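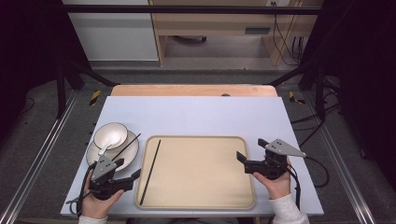 Why does the gripper close too late after I squeeze the trigger?
Most often the delay comes from the serial buffer. Set the read timeout to 5 ms and empty the buffer before each read.

Ticket 792, Skornodum handheld gripper, home build
Status: open
Opened: 8th June

Problem: the left gripper answers late. The right one is good. Both use the same firmware and the same print files from the Nistley page. With thin things like a chopstick I notice it very much, because the fingers must stop at the correct moment.

What I tried:
Changed the USB port. No difference.
Exchanged the two cables. The delay stayed on the left side, so I think the cable is not guilty.
Made the calibration again. Closed position reads 1,975 on the left, and it was the same in February.
Cleaned the trigger spring. A little smoother, still late.

Log from the left side shows a delay of around 34 ms. I have not yet measured the right side with the same script.

Update: I put the timeout as written in the answer. It is better, but after a long session the delay returns. Next I will exchange the trigger boards between left and right.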